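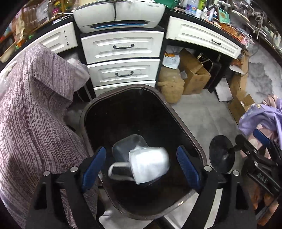

How often should you clear out a room bin?
Every 5 days if food goes in it, otherwise when it's two thirds full.

3 min read

Quick one from me, Deisy. Sorting the rubbish round the counter and drawers, start to finish 20 minutes. Set a timer.

Bin first. Drag it out to the middle of the floor so you're not reaching over things. Dark tub, no lid, fine.

Then go round the room once. Shelf clutter, empty packets, old bags. Cardboard goes flat by the door, not in the tub. Mugs in bags: check them before you chuck them! Chips and cracks out, good ones back to the kitchen.

Fruit peel last. Goes on top so it comes out first for the compost. Big peices are easier, don't tear them up small.

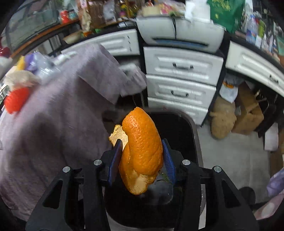
Orange peel held over the bin.

No compost? Wrap peel in newspaper, tie it, out the same night. In June I do it daily, fruit flies otherwise.

Cloths: pull any drapes well clear before you start, they catch crumbs. Shake outside.

Rinse the tub, drop of washing up liquid, leave upside down til its dry. New liner in. Put it back.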